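4.3 Setting up an investor round in Torkwood

Revision 21/03/2019. Applies to organisation accounts with the Cap Table module enabled.

Complete section 4.2 (share classes) first. A round cannot be opened against a class that has no authorised capital recorded.

1. Sign in as an administrator and select Rounds, then New Round.
2. Enter a round name of up to 23 characters. The name prints on every subscription form.
3. Select the instrument: ordinary shares, preference shares or convertible note.
4. Enter the pre-money valuation in whole dollars. Leave the field blank for a convertible note.
5. Set Disclosure to Public, Investors Only or Undisclosed. Undisclosed removes the amount raised from the company profile and from all exported summaries.
6. Select Save Draft.

Note: A draft round is visible to administrators only. It does not alter the share register. 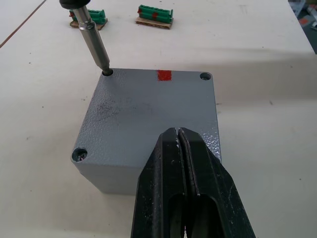 7. Open the Participants tab and add each investor by legal name. Funds and trusts must be entered under the trustee's name — the beneficiary goes in the second field.
8. Mark existing holders as Returning. Torkwood then applies any pre-emptive rights recorded against their class.
9. Enter each commitment. The total is recalculated when you leave the field.
10. Select Check Round. Errors are listed in red and must be cleared; warnings may be acknowledged.

Error 192: commitments exceed authorised capital. Return to section 4.2 and increase the authorised amount.

Error 273: a participant has no verified identity record. Send the request again from the Participants tab.

11. Select Open Round. Two administrators must authorise this step.

Caution: Opening a round locks the valuation and the instrument. Neither can be edited afterwards. To change them, cancel the round and begin again at step 1.

Caution: Do not import a spreadsheet while a round is open. The import overwrites commitments without a prompt.

Signed forms are matched to participants overnight. Unmatched forms are held in the Pending folder for 3 business days, then returned to the sender. For closing the round and issuing certificates, see section 4.4.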